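Where Do Last Names Come From?
A Word Detective page for kids, by Pak-hei Hsieh

OK so. You have a last name. Probably. Most people do, but not everybody! And at some point, a long time ago, your family maybe didn't have one at all.

Think about a tiny village. 86 people, say. Five of them are called John. Somebody shouts "John!" and five heads turn around. Annoying. So people started adding a bit on the end. John the baker. John by the hill. John, Will's son. John with the red hair.

After a while the extra bit stuck. Kids got it from their parents, even if the kid hated baking and had never been near an oven. That's a surname. Surname, last name, family name – same thing.

Job Names

These are the easy ones to spot. Baker. Cook. Taylor (a tailor, just spelled funny). Smith made things out of metal. Miller ground up the grain. Cooper made barrels. Fletcher made arrows, which is a pretty good job to have in your family.

Some jobs are gone now so the names sound like nonsense. A Chandler made or sold candles. A Wainwright built wagons. A Thatcher put straw roofs on houses.

And then wool. Wool was HUGE in England back then, lots of people worked with it, so there's a whole pile of wool names:

Shearer – cut the wool off the sheep.

Webb, Webber, Webster – all weavers. Three names, one job.

Dyer – colored the cloth.

Fuller, Tucker, Walker – cleaned the cloth and made it thicker. Walker because they really did walk on it, in tubs, with bare feet. The liquid in the tub was sometimes old pee. Yes. Tell your friend whose last name is Walker. Nicely. 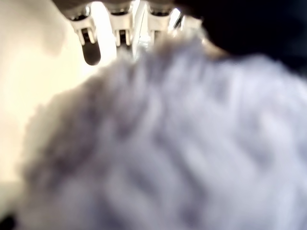

Dad Names

Next kind. You take the dad's name and add something. In English it's often "son" on the end. Johnson, Wilson, Jackson. Sometimes only an s, like Williams or Roberts.

Other languages do it too, they just use a different bit:

Mac or Mc in Scotland and Ireland. MacDonald, son of Donald.

O' in Ireland. That one's more like "grandson of" or "comes from the family of."

Fitz came over with the Normans, from an old French word for son. Fitzgerald, son of Gerald.

-ez in Spanish. Fernandez, from Fernando.

-ski is a different thing, don't mix it up! In Polish names it often points to a place. But you'll see -evski and -ovski in Macedonian names, and a lot of those do start from a first name. My neighbor is a Janevski. There's a Jane in there, said YAH-neh, and it's a man's name over there.

In Iceland lots of people still do it fresh every time. If your dad is Jon, you could be Jonsson if you're a boy and Jonsdottir if you're a girl. So a brother and sister can have different last names. Mom names are allowed too.

Place Names

Where did you live? Near a hill – Hill. Near a wood – Wood, or Atwood (at the wood, get it). Brooks, Rivers, Lake, Marsh, Ford. A ford is a shallow place where you can cross a river.

Or the name of a whole town. This mostly happened when somebody moved away. If everyone in York is from York it's no use calling you York. Move to the next town over and suddenly it works great.

Nickname Names

The fun ones. Short. Long. Brown, for hair or skin probably. Armstrong, strong arms. Fox, might be sneaky, might have red hair, we don't always know. Swift was fast. Some of these could of been jokes, like calling a really big guy Little. We can't go back and ask.

Why Is It Spelled Six Ways?

Because for hundreds of years there wasn't one right way to spell. Most people couldn't write. A clerk or a priest asked your name, listened, and wrote down what it sounded like. Next clerk heard it a bit different. Smith, Smyth, Smythe. Same person sometimes had two spellings on the very same page!!

So if you're hunting your family and your spelling isn't there, try others. Swap i and y. Take off the e at the end. Say it out loud and write what you hear.

Names From Everywhere

Not every family name goes at the back. Mine's Hsieh, and in Chinese it comes first. Pak-hei is my given name. In Chinese it's written with one character, but in our alphabet you might see Hsieh, Xie, Tse or Cheah, depending on where the family lived and how they said it. Chinese family names are super old too. People there had them way before anybody in England did.

Some people only have one name, and no last name. Lots of people in Indonesia, for example.

Try It – Make A Name

1. Pretend you live in that village with five Johns. Nobody has a last name yet.

2. Give yourself four. One from a job, one from a parent's first name, one from a place near your house, one nickname.

3. Say each one out loud with your first name. Pick the best.

4. Now spell it wrong on purpose, 2 different ways. Congratulations, your a medieval clerk.

Ask At Home

Does anyone know what our last name means? Did it ever get changed? Did Grandma have a different one before she got married? Write the answers down, with who told you. People forget stuff.

Words To Know

Surname: the name a family shares.
Clerk: a person whose job is writing records.
Medieval: from the Middle Ages, the time of knights and castles.
Grain: seeds like wheat that get ground up for flour.

Next page: Coats of Arms, and why there's so many lions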